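Filed under: Home & Kids, Small Victories

I have a weakness for cookie boxes. The cookies last an evening and then I'm left with a perfectly good bright green container, and into it go all the little toys that never had a home in the first place. Plastic fruit, squishy things, the pig. We sorted the lot by the sofa, with the checked cloth down so nothing got lost – well, less got lost – and the blanket still folded on the far end.

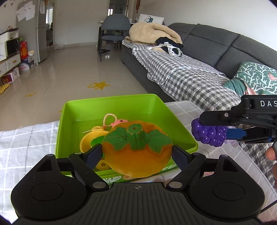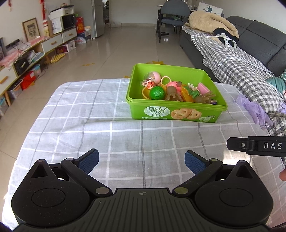
Green box, small toys, gray sofa, same story all the way down.

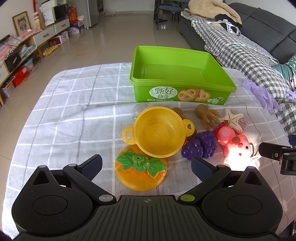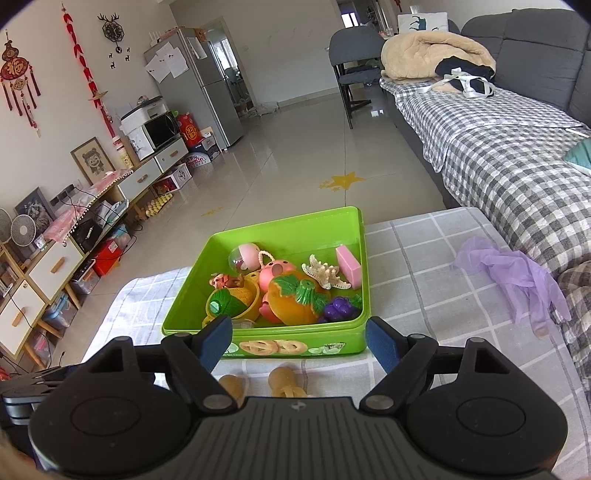 Zoi Kontogiannis wrote back that I should forget one big box and give the play food its own, with the animals somewhere else entirely, or the grapes will always end up at the bottom and somebody will cry.

She has a point! But I've tried the two-box thing (February, it lasted 2 days) and all I got was twice as much to step over. One box, everything in, everything out. The rubber and squishy stuff does get dusty, so I wipe those with a damp cloth before they go back, and the beaded loop goes in last or it tangles around everything else.

Next up is the drawer with the puzzle pieces, which I've been avoiding. If you know where the other half of a farm puzzle might be, write me.

Recent posts
Verbeke shelves, one year later
A rainy weekend in Gundavdale
The 600-piece mistake

Contact | © 2020 | Back to top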